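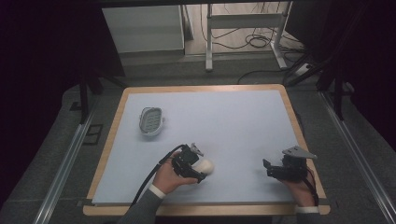 *The hand grippers at Odera's open day, with something round and white in the left one.*

I went to the open day at Odera in July expecting to eat a free cookie and look at robots, and I came home with a page of notes for my own kitchen and workbench! They do a lot of practice with hand-held grippers, and when your fingers are swapped for two black tips you get very fussy about how a table is set up. So are these tips about robots? Sort of. Mostly they're about tables.

## Cover the table, leave the edge

The table had a big plain pale sheet on it, with a band of wood left showing all the way around. I'd always let my craft cloth hang over the sides (and then caught it with my hip, and there went the beads). Now I trim it 2 inches short of the edge and it stays put. Plain is better than patterned, too. Try finding a dropped screw on gingham.

## Fewer things out

A little oval tray, whatever the person was holding, and that was it for the tabletop. I tried the same thing at home for egg dyeing: one tray, one egg, everything else on the counter behind me. It felt slow for the first three eggs and then it was lovely.

## Let the grip do less

They let visitors have a go after lunch. I squeezed much too hard, as everyone does, and the woman running the table told me to close until it touches and then stop. I've been using that with kitchen tongs ever since, and my poached eggs are in much better shape. If your tongs are the bare metal kind, get a pair with silicone tips. Mine are from Filarell and they've been through the dishwasher 200 times, easy.

## Cords go toward you

Both grippers had a black cable, and each one ran down past the hand toward the near side of the table. I used to plug my glue gun in at the back and drag the cord across whatever I was gluing. Swap it around! Bring the cord in from your side, off to the left or right, and leave a bit of slack.

## Cuffs

Long sleeves and a sticky project don't mix. Pull on a snug cuff, or cut the toe off an old white sports sock and wear it over the end of your sleeve. A pack of 24 cheap socks will keep a whole scout troop clean.

Bring a snack if you go next year, the cookies were gone by 3.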